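Comparing Two Finger Pads on a Hand-Held Gripper
Final report, Robotics Lab II

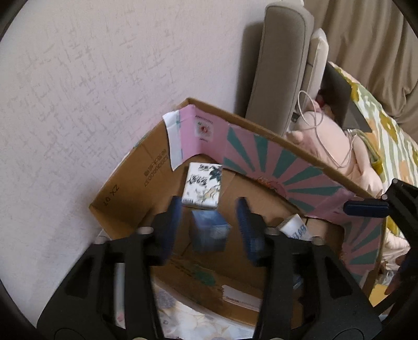 Our project used a hand-held gripper with a wrist camera to collect demonstrations of packing small items into cardboard cartons. The department already had one gripper of this type, and the question we were given was whether the finger pads should be changed before the next group starts training on the data. We compared two pads, which we call Soltero and Vuvine after the labels on our storage bins. Soltero is a ridged rubber pad. Vuvine is a smooth foam pad cut from sheet and glued on.

Both pads were mounted on the same gripper body with the same screws, and the camera and lens were not touched between pads. The lens is a fisheye, so both fingers and most of the carton stay in view while the hand is inside the box. We collected 1,671 demonstrations in August in our own apartments instead of the lab, so that the backgrounds and lighting would vary.

Each demonstration was one pick and one place. The operator picked up an item, lowered it into an open carton and released it. Items were small boxes, cylinders and soft packs. We labeled each one as clean, regrasped or dropped. A regrasp meant that the item touched a surface and was picked up again before the final release.

Small boxes gave us the least trouble. With either pad the box stayed square to the fingers if the operator closed on the middle of two opposite faces. When the grip was too high, the box swung on the Vuvine pad and landed on a corner. On Soltero it usually held its angle, and we think the ridges are the cause, although we did not measure friction separately.

Cylinders were harder. A cylinder lying on its side near the carton wall leaves little space for the outer finger. Three of us tried this case and all three ended up pushing the item toward the center first. We kept these pushes in the data and marked them.

The Vuvine pad also wore out. The glue let go at the fingertip after 8 sessions and we had to replace both pieces. The Soltero pads collected lint, which we wiped off with a damp cloth at the start of each session.

Motion blur was a problem we did not plan for. In fast approaches the pads were soft in the video, and the Moen script we used to estimate finger opening lost track of them. Slowing the last part of the approach fixed most of it. We also raised the shutter speed by 2 steps, but this made indoor video too dark in the evening, so we went back to the original setting.

We recommend the Soltero pad for the Wetent packing set. The regrasp labels should be checked by a second person, as we did not always agree on what counted as a touch. We did not test heavy items or closed lids.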